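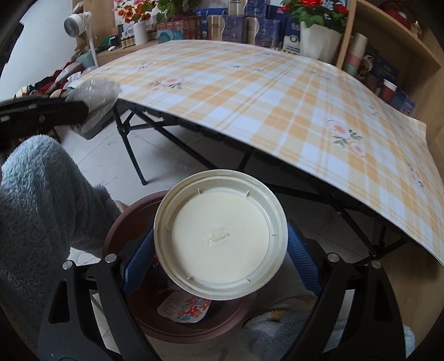 Container Reuse and Table Clearing, Damness Community Rooms
Progress report to the Hollmann fund
Sunday, November 13, 2022

This is the second report on the grant, and I'm happy to say it is a much fuller one than the first. Back in February we had a room, a long table and a good idea. Now we have a routine that people follow without being asked, and a shelf of clean, usable containers that keeps getting raided by the cooking group (which is what it's there for!).

What we set out to do

The grant paid for two things: a sorting routine for what is left on the tables after shared meals and snack afternoons, and a store of plastic tubs and lids that would otherwise go out with the trash. Gestent handles our waste pickup and had been charging us for mixed bags nearly every time. We wanted fewer mixed bags and more things going back into use.

Lids and tubs

We have logged 444 lids and tubs since the start of the grant. Every one gets looked at on both sides before it goes anywhere. Plain plastic lids with a stepped rim are the best keepers, and the round cream-colored ones turn up a lot. The trouble is residue. Glue and other clear, shiny patches on the underside are easy to miss if you only check the top, so the underside is now checked first. A lid with a patch on it goes into the basin with the other pieces for soaking. If the patch won't come off after two soaks, the lid goes to recycling and we don't argue over it.

Clear food containers are harder. The thin crinkly kind splits at the corners and we have stopped trying to store it. It is counted, flattened and sent off with the plastics. I was against this at first and have come around.

Matching lids to tubs is still slow. We tried sorting by color and gave up on it, and now we sort by width with a set of cardboard rings Frauke Engelhardt cut out of old calendar backs. They work beautifully. I would like to make a sturdier set next year.

The table

We kept the long table with the rounded ends and chose a checked cloth for it, yellow-orange and white with printed flowers. It has cheered the room up more than I expected. The cloth creases along the folds and we have decided to live with that.

Clearing starts from one end and goes in the same order each time. Forks and other utensils come off before anything else, then food packages, then small wrappers, then whatever is crumpled up and needs opening out to see what it is. Before we had an order, forks went into the trash with the wrappers. We lost plenty of them in the spring. The last three counts of the drawer have come out even.

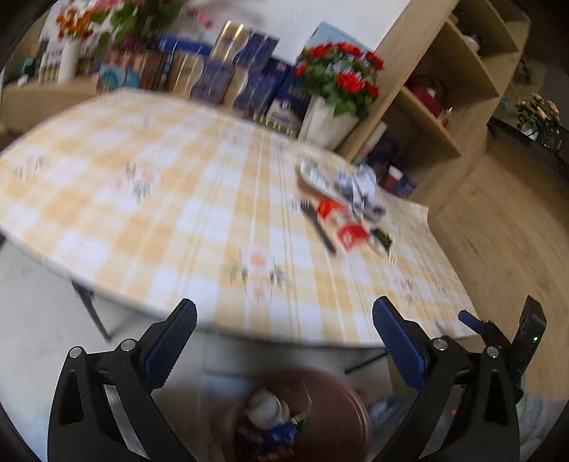
Rainer Meinecke wrote back on the draft of this section that he would still clear the wrappers first, because they slide under everything else and get carried off with the forks. He also asked for a second bin at the far end, so that people on that side stop leaving packages for someone else to walk around with. Fair on both points. We will try his order for 15 sessions and compare the mixed bags before settling on one.

The second bin is easy and I have put it in the plan below.

What hasn't gone well

The soaking water gets changed too late. It is written on the wall and it still gets changed too late. Drying space is also short, and on busy afternoons wet tubs end up stacked inside each other, where they stay wet. We borrowed a rack from the Borura kitchen for part of the summer and it made a real difference, but they needed it back.

Labels are the other sore spot. The ones we bought peel off in the first wash. The stronger ones leave exactly the kind of residue we spend our time scrubbing away, so for now we write on masking tape and put up with the handwriting.

Spending

Basins, the tablecloth, brushes and shelving are all paid for and the receipts are attached. We are under budget on shelving, thanks to a secondhand unit that only needed new feet. With your agreement I would like to move that money over to a drying rack of our own.

Plan for the next period

Buy the drying rack, if the change is approved.
Put a second bin at the far end of the table.
Run the wrappers-first order and compare.
Make new width rings from something that can get wet.
Ask Gestent for a breakdown of the bag charges by month. I have asked once already and got only the yearly total.

I had hoped people would put up with all this sorting. What I see now is people turning lids over at the table and checking them before they've even put their coats on — and asking me where the good tubs went. The bag comparison will follow as soon as the sessions are done.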